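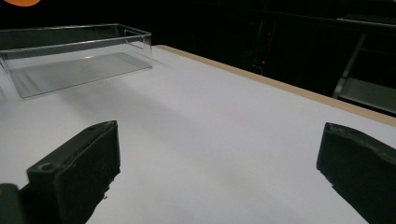 Clear open-topped box on a white tabletop.

Section 3: Setting Up Your Movie Night Screening

Okay, so you've unpacked the Jolton projector and charged the remote. Now for the fun part! I wrote this section after hosting a horror double feature in my garage in Lititz, so it leans toward dark movies, but the steps work for anything.

1. Put the projector on a level surface and point it at the screen. Mine sits back far enough to give me a 100 inch picture, and I wouldn't go bigger in a small room.

2. Plug in the power cord first, then your disc player. Use the port marked HDMI 1 (the other one is slower to wake up and I gave up on it).

3. Press and hold the power button until the light turns green. The lamp takes some 23 seconds to reach full brightness, so don't start fiddling with the picture yet.

4. Turn the focus ring until the menu text looks sharp. Check the corners too!

5. Open Picture, then Mode, and pick Cinema. For slashers and old monster movies, set brightness to 65. The factory setting turns every black hallway into gray soup, and you lose the guy standing in the closet.

6. Turn off Motion Smooth. Please. It makes a 1970s film look like a soap opera.

7. Connect your speaker. If voices lag behind lips, go to Sound, then Delay, and move it one notch at a time.

Note: The Hartley player saves its own picture settings for each disc. If your second movie suddenly looks washed out, check the player before you blame the projector.

Note: Older discs may show black bars on the sides. I leave them alone. Stretching the picture makes everybody's head wide.

Caution: Don't look into the lens while the lamp is on, and keep kids from doing it too.

Caution: Let the fan stop before you pull the plug. Replace the lamp at 2000 hours; the counter is under Info.

Firmware updates are on the Talovmont support page. I'm running the one from 1/28/25, and another is due in February that should fix the subtitle flicker. Subtitle size is covered in Section 4.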